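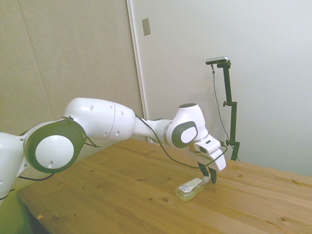 Why does a half-empty soap bottle always end up lying down? Usually a bottle tips because the weight has gone out of it while the pump head up top weighs what it always did, so one careless elbow does the job.

How to keep a pump bottle upright and get the last of the soap out

1. Stand the bottle on the flattest bit of table you own. Planks have seams, and a narrow base will find one.

2. Turn the nozzle toward the person washing. My brother-in-law Corentin skipped this and soaped his shirt cuff for most of November.

3. Press straight down, slowly. Pressing at an angle is how bottles learn to travel.

4. When the pump starts coughing air, unscrew it and add a spoonful of warm water. Put the top back on and swirl - don't shake, unless you enjoy foam.
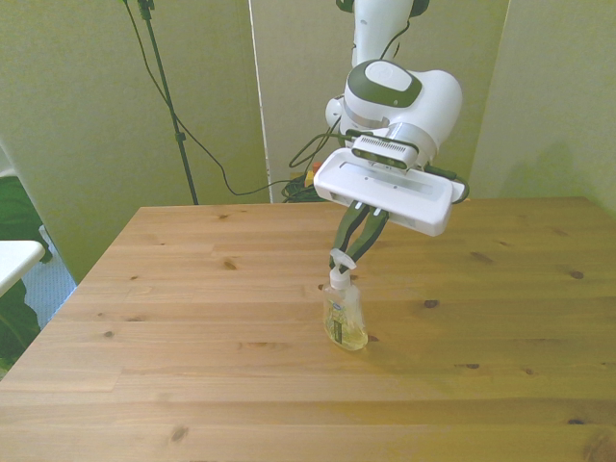
How full should you refill it? Stop at the shoulder, where the body starts narrowing to the neck, because the pump tube needs room on its way back in.

5. Wipe the neck before you screw the pump down. Soapy threads slip, and you'll swear the thing is tight.

6. Rinse the nozzle once a month with hot water. Dried soap sprays sideways, generally at guests.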